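September, after ten in the evening

I am tired but I want to write this evening before I forget it. My mother always says a day that is not written is a day you gave away, and I gave away almost the full month of August.

I went to the shop in the afternoon to buy things for Kavinda's visit. He comes for two nights, on his way back from Dalness, and I have not seen him since he moved away. When we were students we shared one room and one pot, and also one shelf for food, and on this shelf there were always more snacks than food. So I thought that I should not receive him with only rice and lentils, like a serious adult. I should have snacks.

The shop is the small one next to Rathnayake, where I repair my shoes. I like it there because the owner puts everything in strange order, the chips near the soap and the candy near the batteries, and you must walk slowly to find what you want. I walked very slowly. I had written a list with only tea, onions and dish soap, and I bought these three things last, when my arms were already full.

I paid 2778 rupees for all of it together. I stood outside with the receipt and felt a little ashamed, and then I stopped feeling ashamed, because it is one time in a year. The most expensive thing was a box of Bimari biscuits for 389, and these I will hide from myself until he arrives.

The thing I wanted to write about is paper bags. I have kept paper bags for years. They live behind the kitchen door, one inside the other, and when I need one I take the first and usually it is too small. What I like is a paper bag which can stand by itself on the floor while you put things in it. A plastic bag lies down and you must hold it open with one hand, and then you have only one hand for the work.

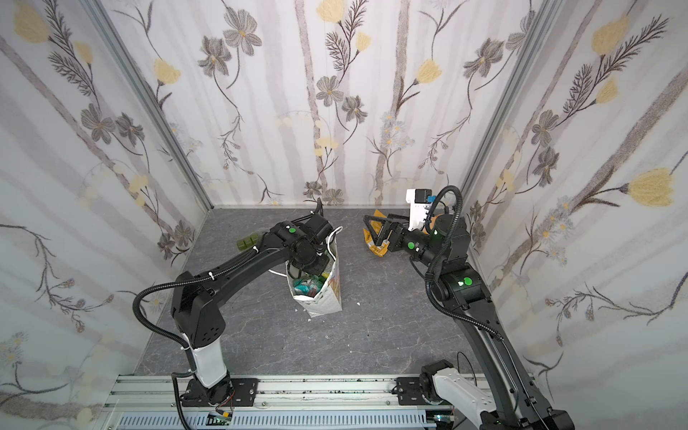
My aunt taught me to pack when I was small enough to stand on the chair beside her. Heavy things go at the bottom, then boxes with straight sides, then everything which is full of air. She packed for the whole family when we went to the coast, and she never let my uncle touch a bag. He pushed. He believed that there is always more room if you push. One year he pushed the bag of banana chips so hard that it opened with a noise like a small gun, and my cousin cried, and we found pieces of chips in the towels for the whole holiday.

I think about this each time I put a packet of chips in a bag. I pick it up by the top corner, where it is flat, and I let it hang a little before I put it down. If I hold it in the middle, my fingers feel the pieces break. It is a sad feeling, more sad than it should be for something that will be broken anyway in your mouth.

I also cannot stand a packet which is folded badly. I smooth it with my palm on the table. Kavinda used to laugh at me for this. He said that I would iron a potato if it had a crease – maybe it is true.

When I first lived abroad I could not read half of the packets in the shops. I bought by the color. Green I thought was always vegetable or lime, orange I thought was always cheese. Many times I was wrong. Once I bought a green packet and it was seaweed, and I ate the complete thing standing at the sink, and the next day I went back to buy it again. So some of my best tastes came from not being able to read. If a packet had two words of English on it, I believed these two words completely. "Sweet spicy" was a promise to me. Some were only sweet and some made my ears hot.
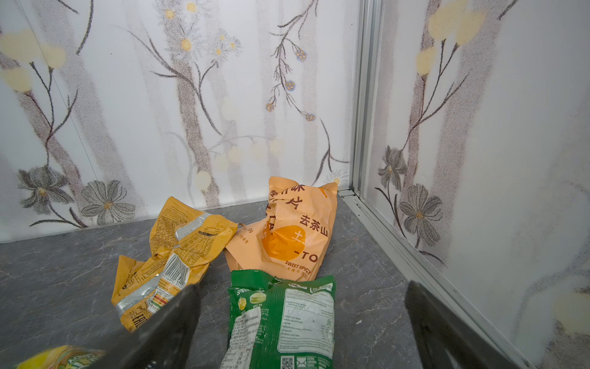 Now I read the back of everything, which is the habit of a person who is getting older. I look for the salt first and then the sugar. My doctor asked me to do this in spring and I obeyed for 13 days with great discipline. After that I continued to read the numbers, but I stopped to obey them. I do not think she would call it progress.

Kavinda telephoned at seven. He asked if he should bring something, and I said no, there is already too much. He said, "What too much?" and I did not tell him. He will sleep on the sofa, I will give him the thick blanket, and we will put all the packets on the floor in the middle, as we did before, and open them one after another without finishing any of them. This was his bad custom and I fought against it for two years. I had a box of clips for closing the packets, and he lost every one of them.

He also told me that he has left his job at Numolus. He said it fast, between two other things, the way he says all important matters. I did not ask more on the telephone. He was there since we finished the studies and he was proud of it, he even wore the jacket on weekends. Maybe he will speak about it when he is here, or maybe we will only eat. Both are good with me.

I still must clean the bathroom and find the second pillow. I think it is on top of the cupboard, behind the fan. Also I have to buy bread in the morning, because with all my packets I forgot that people eat breakfast. The bus from Dalness takes 60 minutes if the road is dry, and there was rain since lunch, so I will not begin to worry before noon.

The onions are still in the hall. I was sure I had carried them to the kitchen, but just now I went for water and I stepped on one in my socks.

I will put the lamp off now. The biscuits are behind the big rice tin, I write it here so that I do not forget where I hid them.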